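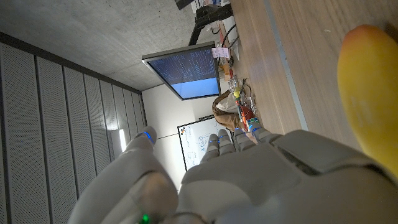

家事と作業場の雑務を機械に任せられるか よくある質問
Trustholm 技術サポート 4月改訂

本ページは、5本指ハンド Prukine および作業計画ソフトウェア Dhanial の導入を検討中の方から寄せられる質問をまとめたものである。対象は家庭内の片付け、小規模な作業場での物品整理、軽量物の受け渡しとする。溶接、塗装、重量物搬送は別ページを参照のこと。

現時点で、家事を一通り任せられるか

任せられない。単独の動作であれば実用に近いものがあるが、「部屋を片付ける」のような指示を無人で完了できる段階には達していない。片付けという語には、物の識別、所有者の判断、置き場所の決定、把持、移動、配置が含まれる。このうち機械が安定して行えるのは、置き場所が事前に登録された剛体の把持と配置である。

作業場のほうが家庭より容易か

一般に容易である。作業場では棚の位置、部品の種類、照明条件を管理しやすい。ただし工具と私物が混在する机、測定器の配線が出たままの机では、条件は家庭とほぼ変わらない。「作業場だから使える」という判断は避け、対象となる机や棚ごとに可否を確認することを推奨する。

どの物品が扱えるか

当社では対象物を4区分で管理している。

区分A:形が変わらず、片手で持てるもの。立方体のパズル、小箱、球など。無人運転の検討対象となる。
区分B:表面が滑りやすい、または傷みやすいもの。果物、光沢のある樹脂容器など。把持力の上限設定が必要。
区分C:形が変わるもの。袋、上着、布類。監視付き運転に限る。
区分D:他の物に接続されているもの。電源線、通信線、機器につながった配線。運転対象外。

同じ容器でも、中身の量によって区分が変わることがある。液体を入れた開口容器は、材質にかかわらず対象外とする。

果物をつかむのは簡単に見えるが、なぜ区分Bなのか

硬さのばらつきが大きいためである。同じ品目でも熟度によって許容できる力が異なり、外観からの推定には限界がある。Prukine は接触後に力を段階的に上げる制御を標準としているが、熟したものでは、滑りを検出して力を加えた結果、表面に跡が残る例がある。食用品を扱う場合は上限値を「低」に固定し、落下しても支障のない高さで運用する。衛生上の適合性は本製品の保証範囲に含まれない。

透明な包装材は認識できるか

安定しない。透明フィルムや薄い樹脂包装は背景の模様を透過し、反射光の位置も視点によって動く。奥行きの計測値が欠落し、物がないと判定される場合がある。包装材が残っている机では、先に人が除去してから運転を開始する。包装材の内側にある物品だけを取り出す作業には対応していない。

評価試験の結果を知りたい

Gruswood の試験室で実施した社内評価では、区分Aの物品を机上から所定の箱へ移す動作を108回試行した。評価は成否の数だけで行っておらず、失敗を「未検出」「把持不良」「搬送中の落下」「配置位置の逸脱」に分けて記録している。件数の多かった原因は把持不良で、物品同士が接している配置に集中した。物品の間隔を空けた配置では、同じ設定のまま改善が見られた。

この結果は当該試験室の照明、机の高さ、物品の組み合わせに依存する。他の環境における成功率として引用しないこと。

失敗した場合、機械はどう動くか

Dhanial は把持に失敗すると、視点を変えて再試行する。再試行の上限は初期設定で3回である。上限に達した物品は「保留」として記録され、その場に残る。次の物品へ進むか、運転を停止するかは設定画面で選択する。

上限値を増やすことは可能だが、推奨しない。繰り返しの接触によって物品が机の端へ押し出されることがあり、落下の原因になる。

机の上に配線があるが、そのまま運転できるか

できない。モニターアームの周辺や基板につながった配線は、指の間に入りやすい。配線を引いた場合、動くのは配線そのものより接続先の機器であることが多く、ハンドから離れた場所で落下が起こる。運転前に次の作業を行う。

1. 配線を机の裏側または配線ダクトに固定する。
2. 固定できない配線の周囲を、Dhanial の進入禁止領域として登録する。
3. 手動低速モードで腕を可動範囲の端まで動かし、接触がないことを目視で確認する。
4. 領域の設定を保存し、机の配置を変えた場合は1からやり直す。

ホワイトボードの消去はできるか

板面を拭く動作自体は可能である。問題は、消してよい記述と残す記述の区別にある。手書きの図や矢印は範囲の境界が曖昧で、「残す」と書かれた注記がどこまでを指すか、人の間でも解釈が分かれる。現行版では、使用者が四隅を指定した矩形の内側を全面消去する機能のみを提供している。

導入すれば人の作業時間は減るか

物品の種類と量による。毎日同じ物が同じ棚へ戻る運用では減る可能性がある。物の種類が頻繁に変わる机では、登録と保留品の処理が加わり、かえって増えることがある。試用時には運転時間に加えて、準備、監視、保留品の処理に要した人の時間を記録されたい。

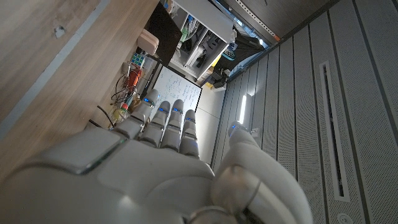

利用者からの意見:手先の性能より、机の上の物に定位置がないことのほうが問題だった。登録のために置き場所を決めたところ、散らかる量そのものが減り、ロボットの効果なのか整理の効果なのか判別できなくなった。比較するなら、置き場所だけ決めて人が片付ける期間を先に設けるべきだと思う。

上記の意見に対する見解は

妥当な指摘と考える。試用手順書を改訂し、ハンドを使用しない比較期間を設ける項目を追加した。比較期間中も物品の登録は済ませておき、条件をそろえる。すでに試用を始めている場合は、終了後に比較期間を設けても差し支えないが、習慣の変化が残るため解釈には注意を要する。

5本指は必要か。2指グリッパーでは不足か

区分Aの搬送だけであれば、2指グリッパーで足りる場合が多い。機構が単純で、保守も容易である。5本指が有利になるのは、人用の取っ手や道具を使う作業、形の異なる物を持ち替えずに続けて扱う作業である。対象作業が決まっていない段階で指の数を選定基準にすることは勧めない。

人と同じ部屋で運転してよいか

監視付き運転に限り、登録した作業者の同室を認める。作業者は可動範囲の外に立ち、非常停止ボタンに手が届く位置を保つ。子どもや動物が入る可能性のある部屋では運転しない。家庭での試用を現在受け付けていない主な理由もこの点にある。

運転前点検では何を見るか

指先の外装に割れや異物がないこと、各関節が手動低速モードで引っ掛かりなく動くこと、手首の固定ねじに緩みがないことを確認する。起動後は3分間の待機を行い、力センサーの零点を安定させる。待機中に指へ触れた場合、零点がずれるため再起動が必要となる。

無人で夜間に運転したい

区分Aのみ、かつ可動範囲を柵で囲った作業台に限り、個別審査の対象とする。審査では机の配置図、物品一覧、昼間の監視付き運転の記録を提出いただく。保留品が翌朝まで残っても業務に影響しないことが条件となる。

試用の申し込みに必要な情報は

作業台の寸法、対象物品の一覧と最大質量、床の耐荷重、利用可能な電源の仕様、1日の想定運転時間を問い合わせフォームに記入のこと。物品の写真は、整理する前の状態で撮影したものを添付する。整理後の写真のみでは区分の判定ができず、再提出を依頼している。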